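Club de robotique Hurketier
Foire aux questions
Mise à jour : 11 juin 2020

Qui peut s'inscrire ?
Tous les élèves du lycée, de la seconde à la terminale. Aucune connaissance en programmation n'est demandée. Les débutants commencent avec Kiri Quinlan, qui encadre les premiers mois.

Où et quand le club se réunit-il ?
En salle 404, après les cours. Chaque séance dure 2 heures. Les horaires du prochain trimestre seront affichés sur la porte de la salle.

Combien coûte l'adhésion ?
40 euros pour l'année. Le matériel reste au club. Pour un paiement en plusieurs fois, écrire à Lorraine Sheehan.

Sur quoi travaille-t-on cette année ?
Le projet s'appelle Filip. Il s'agit d'apprendre à un bras robotisé à saisir de petits objets et à les déposer au bon endroit. Chaque équipe écrit son programme et le teste sur le poste commun.

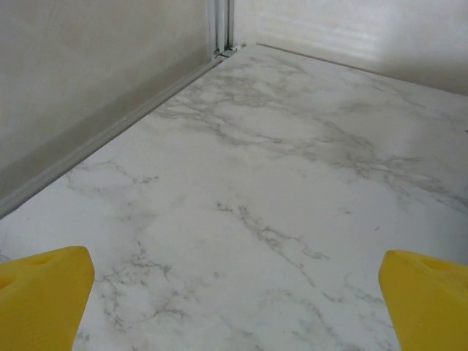

Les essais se font pince ouverte au départ, puis l'équipe place son objet et lance le programme. Un essai interrompu à la main est noté comme raté. Les résultats vont dans le cahier du poste, avec le nom de l'équipe et la version du programme.

Peut-on utiliser le bras sans encadrant ?
Non. Declan Tawhiri ou Tímea Mészáros doit être dans la salle. On peut en revanche préparer son code chez soi avec le simulateur Erutell.

Faut-il apporter son ordinateur ?
C'est conseillé. Le club peut en prêter 2, à réserver la veille.

Le club participe-t-il à un concours ?
Oui, au tournoi Flarkulari, en novembre. La participation est facultative. Les équipes mineures doivent rendre l'autorisation parentale signée avant le départ.

Que se passe-t-il si je manque une séance ?
Prévenez votre équipe et consultez le cahier du poste. Après plusieurs absences non signalées, la place peut être proposée à un autre élève.

À qui s'adresser pour une autre question ?
À Manaia Rewi, responsable du club, en salle 404 à la fin des séances.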